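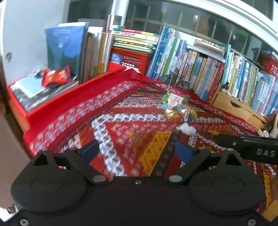 Gather First, Discard Second

Most household advice on small litter reduces to one rule: handle each item once. Pick it up, take it to its final place, do not put it down in between. For mail and dishes I have no quarrel with it. For candy wrappers, foil scraps, torn paper and the rest of what a reading corner accumulates over an evening, I think the rule is wrong, and I think most people who follow it are doing more walking than cleaning.

The alternative is a staging pile. You pick one spot on the surface you are clearing, bring every small item to it, and remove the pile in a single trip when the surface is otherwise bare. Each item is handled twice. The trip to the bin is made once. In any room where the bin is more than an arm's length away, the second handling costs less than the extra trips.

I timed both methods on the same spread of wrappers in my front room, where the bin is in the kitchen. One trip per item took four minutes. Gathering first and then carrying took 42 seconds. A hybrid, in which I filled one hand as I went and walked when the hand was full, came between the two but dropped things on the way. Foil springs open in a closed hand. Twisted ends catch on each other and then let go in the doorway, where you will find them the next morning.

The strongest argument for the pile has little to do with time. It concerns detection. A surface with many scattered items on it gives you no clear signal that it is finished. A surface with one pile on it does: anything outside the pile is an error, and it can be found by looking for it. You scan the area once with the pile in place, correct what you find, and only then lift. If you discard as you go, you never have a known location to compare the rest of the surface against.

Detection matters most on patterned textiles, and those are what many of us put under a reading corner. A red cloth with bands of orange, navy, yellow and white is close to a worst case. It holds every color that candy manufacturers favor apart from green. A gold wrapper lying across a mustard stripe has low contrast in daylight and less under a lamp. Orange scraps are worse. Clear film takes on whatever lies beneath it and shows only as a highlight, so you have to move your head to find it. Green wrappers you will find from the door.

From this I draw a practical order of work. Collect the low-contrast items first, while your attention is fresh, and leave the bright ones for last. People do the reverse by instinct, because the bright ones are easy and the visible improvement is immediate. The surface then looks clean while the orange pieces are still on it. I did it this way for years and regularly found scraps by stepping on them.

Oriana Figueroa, who read a draft, suggested replacing the cloth with a plain one. It is a fair engineering answer. A plain gray cloth would show every scrap and also every crumb, thread and footprint, and would be washed three times as often. I also like the red one. A method that requires me to give up the cloth is solving a different problem.

On where to put the pile, I have a firm view. It belongs in the open middle of the cloth, well away from folds. Folds are where small items are lost. Where a cloth has bunched up against a shelf or a basket, the raised part forms a pocket, and light wrappers slide into it when anyone sits down or shifts the fabric. Flatten what you can before you begin. If part of the cloth has to stay raised because it lies over something, run a hand along the foot of the rise and bring out whatever is there before you touch anything else.

The same goes for the line where cloth meets books. Shelves that reach the floor leave a narrow gap under the bottom row in many designs, and mine accept a flat wrapper easily. A ruler gets it out. I keep a 19 cm strip of stiff card for the purpose, cut from a shipping box, and it outperforms the Litar crevice brush I bought for the same job, whose bristles bend before they reach the back.

Do not sort within the pile at this stage. Sorting while gathering breaks the rhythm and doubles the number of decisions. Foil, film and paper may well go to different bins where you live, and that question is better settled standing up, over the bins, with everything in one container. The only exception I allow is anything that still has something in it. Set that to one side. A full packet and an empty one look alike in a heap, and I have thrown away enough good caramels to have a rule about it.

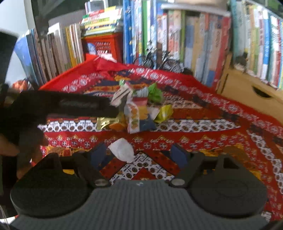

Hipólito Painemal objects that the staging pile is a temporary state with no built-in end. In his house, he says, a pile in the middle of the floor acquires a kind of permission to exist. People see it and assume that someone is dealing with it, then they add to it, and by the next evening it is simply where wrappers go. He would accept the walking in exchange for never having a pile at all.

I take the objection seriously, as it describes a real failure, and I have produced it myself. What it identifies is a missing final step. Gathering and removal have to be one operation. If the phone rings between them, the method has failed for that evening, and a half-cleared cloth would have been no worse. My answer is to bring the container before starting. With a bowl or a paper bag already on the cloth, the pile lasts under a minute and never gets the chance to become furniture.

Hipólito's reply was that if the container is on the cloth, one could drop the items straight into it and skip the pile. For a small cloth he is right. Mine is 150 cm on its short side, and from the middle I can reach most of it but cannot place things accurately into a bowl at the far edge. I push items inward with the side of the hand, several at a time, and pushing is faster than picking up. It works on woven fabric and fails on anything with a deep pile, where wrappers catch in the fibers and must be lifted one by one. On a shag rug, use the bowl.

A lidded desk bin such as the Predo kept beside the books would make much of this unnecessary in theory. I tried one through August. Wrappers went into it when the lid was up and next to it when the lid was down, which was most of the time. I took the lid off, and after that the bin worked until it was full, at which point the overflow had to be gathered off the cloth in the usual way.

The cloth itself gets shaken out of the window afterward, away from the shelves. Check the border bands before you do this. The small repeating motifs there are close in size to a torn corner of foil, and the neighbors below have mentioned it twice.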